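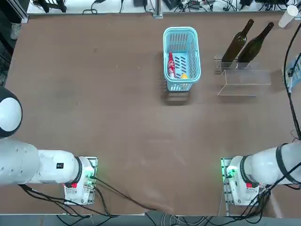 Figure 2. Tabletop with a basket and bottles.

4.2 Title inconsistency and viewer recall

The second part of the study looked at how well people could put the films of a long series in order when the titles did not follow a single pattern. Many series begin with a plain title, add a number for the first sequel, then drop the number for a subtitle and bring it back later. Earlier work on naming has mostly dealt with box office returns. Much less has been written on whether viewers can tell which film came first.

Respondents were recruited in March through two cinemas, the Cirinar and the Suvine, both in Sturkton. A total of 700 people filled in the printed form. Each was given the titles of one series on separate cards, shuffled, and asked to lay them out in order of release. No posters, cast lists or years were shown. Respondents also marked which of the films they had seen from start to finish. Forms with no films marked were kept in the sample and treated as a separate group.

For series with numbered titles throughout, errors were rare and nearly always came from a spin-off placed among the main films. For series with mixed titles, 71 per cent of respondents made at least one mistake. The usual mistake was to swap two neighbouring sequels – most often a pair in which the earlier film had a subtitle and the later one had neither a subtitle nor a number. First films were placed correctly in most cases, even by people who had not seen them.

Having seen the films helped less than we expected. Respondents who had seen a whole series made fewer errors than those who had seen part of it, but the gap was small for mixed titles. In written comments, several said they had worked out the order from the plot, by recalling when a character joined or left. This method failed where a later film was set before an earlier one, or where a character thought dead was brought back.

The Tsoukalas scale, used here to score each layout, counts the moves needed to restore the correct order. It treats all moves alike, so a sequel placed one step too early scores the same as one placed at the wrong end of the series. We rescored some 24 layouts by distance as a check, and the ranking of the series did not change. The scores for spin-offs are reported separately in the next section.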